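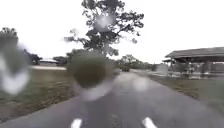

The asphalt path at Hirkbridge, with grass on both sides and painted white dashes on the surface.

08/10/2021

HIRKBRIDGE PATH USERS QUESTION "SHARED" LABEL

The Hirkbridge Path Users Group has asked Grenia, the contractor behind the park path plan, to explain how a few dashes of white paint will keep walkers and cyclists apart.

Grenia says new line marking along 774 metres of path will improve safety for neighbours on the Harms side of the park. The group has read the 12-page plan and is not convinced.

"We keep hearing the word 'upgrade'," said spokesperson Kai Albers. "It's a grey path through grass. It was a grey path before. If there is evidence that paint slows anyone down, we'd like to see it."

The plan lists no speed survey and no new lighting. It promises "improved tree amenity" but does not say whether any trees will be planted.

The group wants a proper count of path users, and a public meeting before work starts on the Druvitz section. It has collected 400 signatures and has given Grenia seven days to reply.

Media contact: Kai Albers, Hirkbridge Path Users Group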